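Sorting the candy for the August bags

The candy for this year's welcome bags has arrived, and the sorting is under way. If you were on the list last summer, you will remember that most of the bags went out late and a few went out with nothing sweet in them at all. We would like to do better, so this item covers what we are packing, how it is being sorted, and what we need from each branch before the end of August.

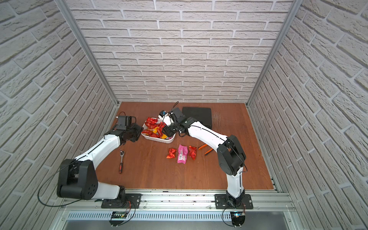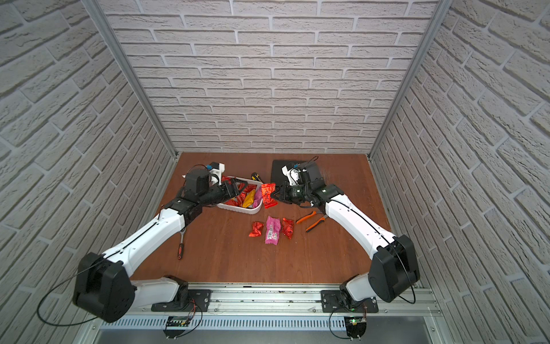

Wrapped candies in the white tray.

We are making up 200 bags again. The number was set in spring and it has not changed, although Palorow asked for more and Mabuza asked for fewer, which leaves us where we started. Each bag gets a notebook, a pen, the folded map, the lunch voucher and a small handful of candy. The notebooks and pens are already boxed. The maps are at the printer. The candy is the part that takes time, mainly for the reason that it comes mixed and has to be looked through before it goes anywhere.

We bought individually wrapped pieces only. Last year there was a tub of unwrapped mints in the order, and they picked up the smell of the cardboard and could not be used. Wrapped pieces also keep better in a warm storeroom, and ours gets warm by early afternoon whatever we do with the blinds. Hard candy and chews are fine. Please do not send chocolate. A branch did so last year with good intentions and the vouchers at the bottom of those bags had to be printed again.

The sorting itself is simple. A shallow tray works better than a deep bowl, as the pieces spread out and you can see what you have. Fill it to a level where you can still move things around without spilling over the side. Take out a few pieces at a time, set them down in front of the tray, and look at the wrappers. Anything with a torn or open wrapper goes in the trash. Anything with a printed label goes in a separate pile so that the ingredients can be read and written down. Everything else goes back to be packed.

The label pile matters more than it sounds. Several people asked last year what was in the candy and we could not tell them. This time there will be a printed sheet at the welcome desk listing every kind we packed, with the ingredients copied from the supplier's carton or from the wrapper. If we cannot find the ingredients for a piece, it does not go into a bag. Those pieces can go in the dish by the copier, with a note saying they are unlisted.

A word on color. Grakham asked whether the bags could be matched to their banner, with only one color of candy in each. We looked at it and decided against it. It would double the sorting, and the assortment is not even enough to make it work. Bags will be mixed. If a branch wants to pick through its own bags after delivery and swap pieces around, that is fine with us, as long as the labels sheet still covers what is in them.

Delivery

Bags will go out in cartons, packed flat, with the candy in a small paper envelope inside each one. The envelopes are new. In the past the pieces were dropped in loose and ended up in the folds of the map or under the flap of the notebook, and some were found only weeks later. The envelopes are plain white and close with a tuck – no tape and no staples, please, if you are helping to fill them. We ordered 221 envelopes, so there are a few to spare for tears and mistakes.

Cartons for Grakham and Palorow will go on the regular van. Mabuza will get theirs by the side door in the morning, before 9 a.m., as the loading bay there is closed for resurfacing through the end of the month. Clollano is collecting its own. Whoever comes from Clollano should bring a hand truck, since the one here has a flat tire and the replacement wheel has been on order since June.

Please check your cartons when they arrive. Last year one branch did not open its cartons until the morning of the welcome day and found it had been sent the bags for somebody else. The branch name is on the short side of each carton this time, in marker, as well as on the slip inside. If the two do not match, go by the slip and let the office know.

Storage

Keep the cartons off the floor and away from windows. A shelf or a table is fine. Do not stack them more than 2 high. The pens are at the top of the bags and the caps crack under weight, and a cracked cap means ink on the voucher. If you have a room that stays cool in the afternoon, use it for these and move something else out.

Once the bags are in place, leave them closed. It is tempting to take a piece or two from the top carton, and we know this happens, but the envelopes are counted by weight and a short one will be noticed by the person who gets it. There will be plenty left over. The order came to 432 pieces, and at two to a bag that leaves a fair amount for desks and meetings after the welcome day.

What we need from branches

By the end of the month, please send the office your final headcount, the name of the room where the bags should be left, and the hours that someone will be there to take them in. If any of your newcomers have told you about a food allergy, send that as well, and we will make up a bag for them with the candy left out and a second notebook in its place. These bags will have a green sticker on the outside so they are easy to pick out.

If you have trays you are not using, we could take a couple more. Plastic is best, light in color, with low sides. Put your branch name on the bottom and you will get them back in September, washed.

The maps are due back from the printer shortly. There was a mistake in the first proof, which had the Clollano entrance on the wrong street, and that has been corrected. If you still have a copy of the old proof pinned up, please take it down.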